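Plostura tabletop sorting set: README and shopping notes

Last edited 8/28/23

Hello, and thanks for opening the README before the data. There are two things in this folder. One is the Plostura recordings, which are people packing and sorting small objects at a table while wearing tracked gloves. The other is the costs sheet, and judging by my inbox that's the bit most of you came for. I've put both in one document because the questions overlap so much. If you want to know why the wrist data looks the way it does, you're halfway to knowing what to spend your money on.

What's in the folder

recordings/ holds the episodes, one subfolder each. There are 1644 of them in this release.
tasks.csv says which task each episode belongs to and which object set was on the table.
rejects.csv lists the 217 episodes we threw out, with a short reason for each. The files themselves aren't included, but people planning a budget should read the reasons column.
costs.csv is the full equipment list, what we paid, and whether I'd buy it again (yes, no, or "ask me").
changes.txt is what it sounds like.

Each episode folder has the head view as video, the pose of both hands as a table, the glove readings as a second table, and a small text file with the session notes. Times are in seconds from the start of the episode. Left is always the wearer's left. Please don't trust the first second of any hand table, as the tracking is still settling and the hands sometimes start under the floor.

What the tasks are

Nothing glamorous! Put things in a box, take things out of a box, put things in a bin, move bottles from one side to the other, close flaps. We kept to objects you can get in any hardware shop or supermarket so that another lab could copy the table for very little. The object sets are listed in tasks.csv by name and I've tried to keep the names dull and obvious.

The tables are white and so is most of what's behind them. I'd have liked more variety, and the September release should have some, because Ming-te Tai has been collecting from two other rooms at Hollenstein and one of them has a properly ugly green worktop. If your plan is to train something that has to cope with a real kitchen, take that into account before you lean on this set alone.

What a working station needs

I get asked for "the price of a station" as though there's one number. There's a cheap number and a number you end up with. The cheap number is the tracking kit, a pair of gloves, a table and a computer you already own. The one you end up with has the straps, the cables, the spare cables, a second pair of gloves in another size, a lamp, a proper chair, and somebody's afternoon spent finding out why the left hand has gone to sleep.
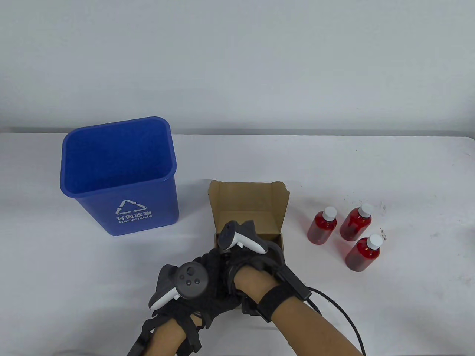

Roswitha Fankhauser
Data collection and equipment planning, Plostura

So, a controller on the back of each hand, over a black mesh glove, and plenty of strap. Everything about the budget follows from that arrangement, and I'll go through it in the order we wish we'd bought things.

Gloves. We pay 157 euros a pair from Stollum, and I'd plan on two pairs per station from the first day. Sizes matter more than the catalogue lets on. A glove that's a bit big lets the fingertips fold over when someone reaches into a small carton, and you get lovely clean finger data of a hand that isn't doing what the data says. Mesh is worth asking for if your sessions are long. The solid fabric ones we tried first were miserable after lunch.

Controllers. We bought ours new and I'd do the same again. Leopold Lehner argued for second-hand and priced it up very thoroughly (his version is still in costs.csv on the second tab, go and look, it's a decent piece of work). My objection was matching. If one of a pair dies you want the same model on both hands the next morning, and with second-hand stock you're at the mercy of whoever is selling that week. Buy one spare pair for every two stations.

Mounts and straps. Cheap and badly underrated. A strap that creeps along the arm during a session changes the offset between the controller and the hand, and you can't put that right afterwards unless you noted when it moved. A good third of the entries in rejects.csv say "strap" or "mount". Wide Velcro at the wrist, plus a second strap further up the forearm, has done us well. Order them in quantity, they lose their grip and somebody always borrows one to tidy cables.

Cables. If anything on the hand is wired, and ours is, budget for cable length and for somewhere to put it. Ours lies across the table on the right and goes over the front edge, so we keep small objects away from that strip. The task designers grumble about losing the space, which is fair. Wireless versions exist, and Sakitz quoted us 965 euros per hand to convert. I've asked for it two budgets running — ask me again in spring.

Tables and objects. Spend almost nothing. A white table, a bin, a cardboard box, some little bottles with screw caps. We do buy boxes in bulk, since flaps go soft with all the folding and a soft flap behaves differently from a fresh one. If you're comparing early and late episodes of the flap tasks, the session notes say when a box was swapped.

Labels. Small thing, but if you want your bins to carry printed labels in more than one language, buy them like that. Ours that say "Recyclable" with the Chinese above it have been handy for people testing whether a model reads the front of the bin or just goes by colour. Home-made stickers peel, and then you have half a dataset with a peeling sticker in it.

See-through things. Clear plastic and coloured liquid are hard for depth cameras. We recorded bottles of red liquid anyway, and there's no depth in this release at all, so you won't see the mess. If you're planning to add a depth camera to your own station, borrow one and try it on a bottle before signing for four.

Things I left out of our first budget

Batteries and chargers, which is embarrassing when the controllers eat them. Wipes and a drying rack for the gloves. Storage, both kinds, meaning discs and also an actual cupboard. Insurance, if your building wants it. Time for people to learn the kit: Beat Mösli took new wearers through a whole morning of practice and none of that went into the release, but all of it was paid. I'd now put the training hours on the same sheet as the hardware, or they vanish and everyone thinks you're slow.

I also forgot delivery. Two of our orders came from outside the country and the duty was more than the straps were worth.

Renting

Possible, and good for a pilot. We rented for the first stretch and I don't regret it. The snag is that rented controllers come back to you as different units each time, so you redo the calibration and keep track of which episodes belong to which pair. There's a device column in the session notes for this. If you're recording for more than a couple of months, buy.

Known problems

The left hand drifts in some early episodes. They're marked "drift_l" in tasks.csv.
Finger readings for the little finger are poor throughout. That's the gloves, and the newer ones from Stollum aren't much better.
Where one hand passes over the other the pose can jump. We left the jumps in.
The head view moves with the wearer. Some people nod. Reinaldo Moura wrote a small script for levelling it, in the tools folder, and he'd like to hear from you if it breaks.

Using it

You're welcome to use the recordings for research and teaching. Please ask before using them in something you sell. The costs sheet you can copy, change and wave at your finance people as you please, and if you fill in your own prices do send me a copy. I'm collecting them, and I've got up to 12 columns free before I have to start a new tab.

Questions about money to me, questions about the pose files to Ming-te, and anything to do with borrowing a pair of gloves for a fitting goes to Beat at the Hollenstein room.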